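Lorkora Field Automation
15 June 2021

1/ We are publishing a summary of our review into the loss-of-localization fault on the Fetano yard vehicle at our Toltunano test area. No one was injured and no third-party property was damaged. The vehicle left its permitted zone, and we treat that as a safety event regardless of the outcome.

2/ Background for those new to this account. Fetano is an unmanned ground vehicle that carries loads of up to 900 kg between fixed points in open yards. It estimates its position from wheel odometry, an inertial unit and a wide-angle camera that matches upright landmarks against a stored map.

3/ The vehicle was on run 27 of an endurance series, unloaded, at walking pace. It was asked to cross the paved area, stop short of the bare ground and turn back. It did not stop. It crossed the edge of the paving and continued onto the soil until the safety attendant pressed the remote stop.

4/ The remote stop worked as designed. The onboard boundary check did not. It compares the estimated position with the permitted zone, and the estimated position was wrong. According to the log, the vehicle believed it was still well inside the paving when its front wheels were already off it.

5/ The first contributing factor was lighting. With a low sun in view, part of the image reached full brightness and landmarks on that side were lost. The localization software is meant to lower its confidence when this happens. It lowered it, but too slowly.

6/ The second factor was a false match. Internal reflections in the lens can produce a small bright spot against the sky. In the logged run, the matcher accepted such a spot as the top of a mapped pole for 100 consecutive frames. The error in heading grew during that period and was not flagged.

7/ The third factor was the surface. Block paving laid in a repeating pattern offers very little that is unique for a camera to hold on to. Our ground-texture check was reporting a good match at several wrong positions at once. It should have reported that it could not tell them apart.

8/ We also reviewed our own conduct. A shorter jump in position had been recorded earlier in the series and was entered in the log as "sensor noise." It was not escalated. Under our procedures it should have stopped testing until it was explained. The responsibility for that rests with the program and not with the attendant on duty.

9/ Banafsheh Bahrami, who leads functional safety for the program, chaired the review. Gunther Lenz of Onyshchenko, our independent assessor, had full access to logs, maps and staff. The findings in this thread are agreed by both.

10/ Part of the review was a study of camera views across the test area, with attention to glare, to the pole used as a mapped landmark, and to the point where paving gives way to soil.
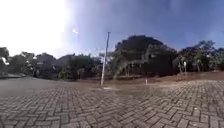
Fixed-camera view across the block paving at the test area, with sun glare at upper left and a small flare spot to the right of it.

11/ Corrective actions already in place: any landmark detected within a set angle of a saturated region is now ignored. If fewer than three landmarks remain, the vehicle comes to a controlled stop and requires a manual restart. The earlier behavior of continuing on odometry alone has been removed.

12/ Corrective actions under way: a second boundary check that does not depend on the camera or on the position estimate. We are evaluating a buried guide wire and a downward-facing sensor that detects the change from paving to soil. One of the two will be selected in July.

13/ We have replayed 3000 stored runs through the revised software. The false match did not recur. Replay cannot show how a moving vehicle will respond, and we are not presenting this result as proof that the fault is closed.

14/ Unattended operation remains suspended on all Fetano vehicles. Attended testing may resume only with written approval from Ms. Bahrami, with two attendants present, each holding a working remote stop.

15/ Operators holding a pre-release unit have been contacted directly. If you operate one and have not received the notice, please do not run the vehicle and write to your program contact with the serial number.

16/ The full report, including the log extracts and the assessor's comments, will be sent to operators on request. Questions of a general nature may be posted as replies to this thread and will be answered during working hours.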